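Home | Join us | Branches | Help at work | Contact

Questions about joining the union
3 min read

Hello, and welcome! These are the things new laundry and linen staff at Traltlow ask us most, put together by Akua Alhassan with plenty of help from the branch.

Can I join if I only work part-time?
Yes, of course you can, and you'd have the same vote as everyone else. Agency staff are welcome too – just tell us which agency pays you.
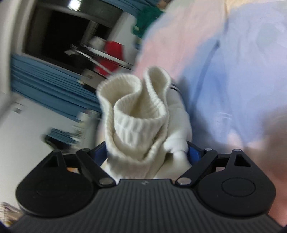 Will my manager find out?
Only if you tell them, or if you choose to pay your subs straight from your wages. Plenty of members pay by direct debit instead, and that's quite all right.

What happens if there's a strike vote?
A ballot paper comes to your home address, so do let us know if you've moved (people forget, and then they're terribly cross to have missed it!). You'll have 30 days to post it back. 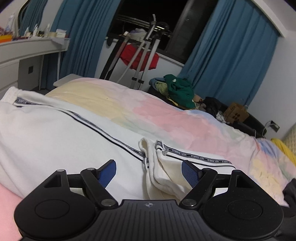
Can the union help with a uniform dispute? Very often, yes. Start by asking for the clothing policy in writing, and have a good read of it with your rep. If it says plain whites, then white track pants with black-and-white printed tape down the side seams could well start an argument, so do ask before you buy anything. Yaa Asamoah is the one to ring, on extension 2525.

Filed under: Your rights, New members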